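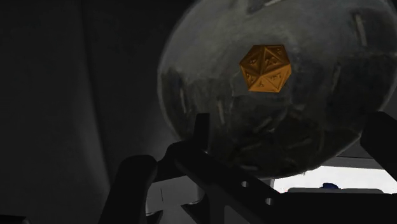

Figure 1. Simulated wrist view in Brillemness: twenty-sided die, gray sphere and gripper fingers.

Brillemness: A Home-Built Gripper and Its Simulation
Relu Ursu
Final report, 2022-12-18

1. Background

The goal of the project was to build a small gripper in the shared workshop at Rimley and to have a simulation of it that I could use at home. The workshop closes early and the bench has to be cleared every time, so most of the control code had to be written away from the hardware. I started in September with a used Storker arm that had no hand on it. Brillemness is the name of both the gripper and the code.

2. The build

The fingers are printed and bolted to flat brackets. My first brackets were too thin and twisted when the fingers closed on anything hard. The second set is thicker and has the holes moved closer to the finger base. I drilled the first pair by hand and got them slightly out of line, which made one finger rub on its neighbor. After that I made a drilling jig from scrap wood and used it for the rest.

Wiring took longer than planned. The servo cables have to pass through the wrist, and at full rotation they pulled on the connectors. I added a loop of slack and a printed clip. The clip broke once and was reprinted lying on its side, which fixed it.

3. The simulation

The model uses the same bracket and finger files as the printer, so a change to a part only has to be made in one place. Mass and friction were harder. I weighed the finished hand on the workshop scale and got 200 g without cables, then spread that over the parts in the model by volume. Friction was set by trial.

The camera in the model is fixed to the wrist and looks out past the fingers. This means the gripper blocks the bottom of the view. In Figure 1 the dark fingers cover parts of the sphere, while the die is well clear of them. I kept this position to match the mount on the real hand – moving the camera higher would have meant a new mount and longer cables.

The golden die is a useful test object because it has flat faces and hard edges. Its markings are too small to read at this view size, so the detector works from color and outline only. The sphere is see-through and smudged, and light streaks on it sometimes came up as separate objects. I raised the minimum area for a detection, and most of those went away. The rest I left in.

4. Tests

I logged 2863 simulated frames from different wrist positions and checked the detector output against the known position of the die. It found the die in 2176 of them. Most of the misses came when a finger covered more than half of it. Dark views were the next most common cause.

On the real hand I ran 51 grasps with a wooden block. The early ones failed because the fingers closed at different speeds. Giving each servo its own speed setting helped, though the values drift as the servos warm up and I have not found a good fix for that.

5. Problems and remaining work

The shadows in the model are much darker than anything in the workshop, and I did not have time to match the lighting. The detector thresholds therefore have to be set again for the real camera. I would do this part first if I started over.

Berhe, who supervised the project, suggested adding rubber pads to the fingertips. The pads are cut but not glued on. The drilling jig and the spare brackets are in the drawer under the Rimley bench, and the part files are in the project folder with the test logs.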